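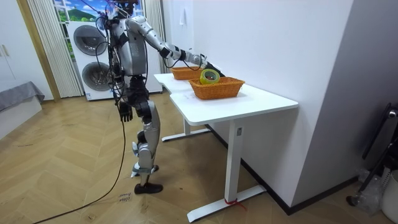

Okay, so I've lived with the Jirnora two-finger gripper since April, and I'd buy it again, but I'd budget for it very differently! The gripper itself was $1307, which I'd planned for. Then came the wrist adapter ($245, sold separately, grr) and a spare set of fingers for $172. Andor Medve had told me to keep almost $300 back for extras. Andor, I should've listened and then doubled it.

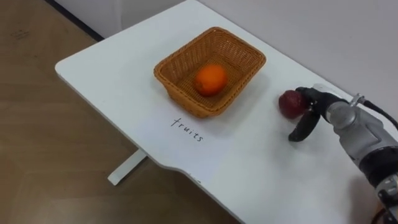 For sorting small stuff into baskets on a desk it's lovely. Round fruit is my favorite test (cheap, and you can eat it afterward), and I've had far fewer drops than with my old Vudar. Cables are my one real gripe. Price out decent ties and sleeves before you order, and ask how long the leads are, as the Jirnora page doesn't say.

Do you need a pair? I'd start with one and see what your jobs look like after a month or so. Four stars from me, and it'd be five if the adapter came in the box.

Shares 17 | Comments 6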